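Chapter 3
Small Parts Storage: Racks, Floors and Labels

Terms introduced in this chapter: upright, brace, shelf face, floor marking, location code, part label, orientation rule, mixed bay.

A parts area holds items that differ in size, weight and finish, and most of them spend more time at rest than in use. The previous chapter dealt with receiving. The present chapter follows the part from the receiving bench to its storage location and covers the three things that fix that location: the rack, the floor around it, and the label on the part. Students who have already completed the Ploltitz exercise may go directly to Section 3.4.

3.1 The rack as a reference frame

A rack carries load, and it also provides a set of fixed lines from which every location can be measured. Posts give the vertical lines. Shelf faces give the horizontal ones. Diagonal braces stiffen the structure against side sway, but they also reduce the clear opening, and a long part that fits between two posts on paper may not pass a brace in practice. Clearance must therefore be measured at the narrowest point of the opening, with the part held at the angle at which it will be inserted. 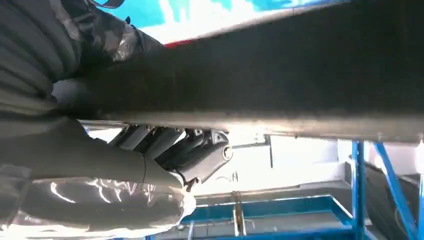
Figure 3.1 Post and diagonal strut of a blue metal frame.

Light-duty racks are commonly built from perforated steel angle. The perforations allow shelf height to be changed in fixed steps. They should not be used as hooks or tie points for stored parts. In the layouts used in this book, posts are numbered from left to right and shelves from the floor up, so that location 2-3 is the third shelf of the second bay.

3.2 Floor marking

Tape on the floor marks the limits of an area. It does not identify what belongs there; a separate code is needed for that. Yellow is used in this chapter for the outer boundary of a work or storage area, and the corner of the boundary is taken as the zero point for measurement. On carpet, tape edges lift sooner than on sealed concrete and should be checked at each monthly inspection.

Cylindrical items need particular attention at floor level. A cylinder lying on its side has one free direction of travel, and even a short roll can carry it over a boundary line or under a shelf. Two rules apply:

1. A cylinder found lying on the floor is picked up before any other item is moved.
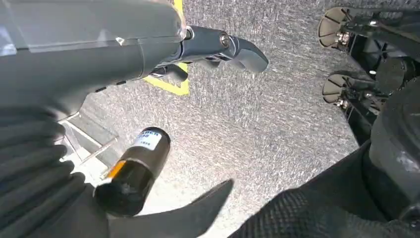
2. The part is returned to its location upright where its base is flat, or placed in a cradle where it is not.

Westerberg's layout for the Caststead stores adds a lip to any shelf that holds cylinders. The lip is a sound measure, but it adds to the lift height and is left out of the worked problems.

3.3 Reading the part label

A part label on a curved surface can be read only in part from any one direction. The name may wrap out of view while the number remains visible, or the reverse. Partial readings are a frequent source of wrong entries, and a clerk who knows the stock well is more likely to complete a number from memory. The part should be turned until the full line can be read, and the number entered as printed. Small stickers in a second color usually carry separate information — a date, an inspection mark, a warning — and are recorded in their own field. 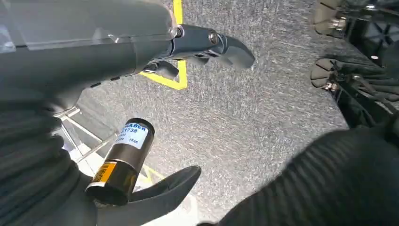 3.4 Flat and open parts

Brackets, covers and trim pieces form the second large group. A license plate bracket in black molded plastic is a typical case: it is light, it has a raised rim and a number of openings, and it will not stack squarely unless every piece faces the same way. The orientation rule for such parts names one feature, such as a mounting hole or a recessed pocket, and states which way it must face on the shelf. The feature chosen must be visible from the aisle.

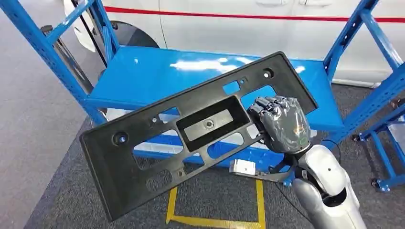

Where a part is nearly symmetrical, the rule should name two features. Qaisi recommends that the rule be written on the shelf face below the location code, in letters that can be read at arm's length. Parts with openings should not be hung from a post, and small items should not be stored inside their pockets. A bay that holds both flat parts and cylinders is called a mixed bay. In a mixed bay the cylinders take the lower shelf, and the shelf above is limited to 28 flat parts in the Luromari problem set.

Problem 3.1 uses a bay of this type with a clear opening of 30 inches and a stock of 200 brackets. Determine the number of shelves required before reading Section 3.5.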